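Drosholm Money & Markets Board > World Economy > Central banks and currencies

Topic: Should a finance minister be able to fire the central bank governor?

marwa_h
Posted 2022-06-12
Hello all, long-time reader and very occasional poster. My reading group has been working through a book on central bank independence (we are slow, we started in January and we're only on chapter 2) and we got into a real tangle last night, a friendly one, over whether a governor ought to be removable by the government that appointed them. My own feeling is that a fixed term with removal only for serious misconduct is the least bad arrangement. A government that's short of cash will always be tempted to lean on the bank to print or to hold rates down, and the people who pay for that are the ones with savings in a drawer and no dollars. But my friend Dehua said I was being romantic about bankers, and I've been chewing on it ever since. What do you folks think?
Marwa Hegazy

sillano47
You're not being romantic, Marwa, you're being sensible! I grew up in a country where the governor changed about as often as the weather, and my mother did her grocery shopping on payday morning, all of it, the whole month of rice and oil, as the price would be different by evening. You never forget that. I'd go further than you and write the term into the constitution so it takes more than a bad week in parliament to undo it.

Dehua Yuan
I see I've been quoted, so I'd better come and defend myself (hi Marwa, thank you again for the lemon cake). My point was a bit narrower than "bankers bad." Setting interest rates decides who gets a mortgage and who loses a job, and I'm uneasy when a choice like that is made by someone no voter can ever reach. An independent bank that gets it badly wrong for five or six years is still wrong, and everyone just has to sit there politely and wait for the term to run out.

graro
With Dehua on this one, mostly. Sillano, I'm sorry about your mother's shopping, I truly am, but prices like that usually start with the budget. If the treasury is spending what it doesn't have, you can put a saint in the governor's chair and the currency will still go. I'd want the finance minister and the governor made to sit down in public every quarter and explain themselves to each other.

sillano47
Public hearings, sure, I'd watch every one. But graro, who stops the minister from firing the governor the day after a hearing goes badly? That's the whole question and you've stepped right around it, my friend.

elfassi_reader
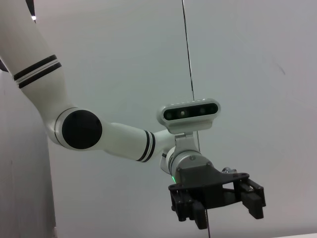

Marwa, the middle road I like is the one El Fassi argues for in the pamphlet I keep pushing on people here: the government sets the inflation target in the open, the bank is left alone to hit it, and the governor can be removed only by a two-thirds vote after a written case. It keeps Dehua's voters in the picture, and it keeps the minister's hand off the rate. The weak spot is the target itself, which a desperate government can simply move, and I don't have a good answer to that one.

graro
Two-thirds is too high for me. In a split parliament you'd never get it, even for an outright crook.

marwa_h
Crooks would go through the courts though, wouldn't they? I thought misconduct and policy disagreement were handled separately in most of these laws, but I'm happy to be corrected by anybody who knows the statutes better than I do. Thank you all so much, I'm going to print this thread and bring it to the group. Elfassi_reader, could you send me the title of that pamphlet when you have a minute?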